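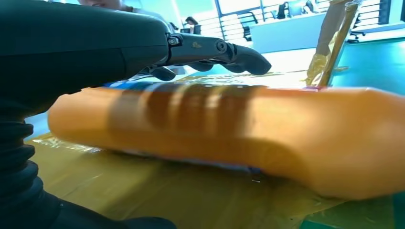
Nolent, December

Semus gripper comparison, wrist camera set

This set holds recordings from our trial of two grippers on the same arm: the Sesar hand, with black segmented fingers and rounded rubbery pads, and the Kyriakidis parallel jaw. We wanted to know which one is better for smooth round objects lying on crinkled plastic film.

Contents

There are 40 episodes with the hand and 37 with the jaw. Each folder has the wrist video, the joint positions and a small text file with the result. In 23 episodes the object rolled before the grip was closed. These are kept and marked "rolled".

Known problems

The wrist camera sees the fingers from the side, so the contact point is often hidden. Glossy film gives strong highlights, please do not trust automatic exposure. People can appear in the background.

Use

Read the result file first, then the video. The controller log starts a little earlier than the camera, and the offset is written in each folder.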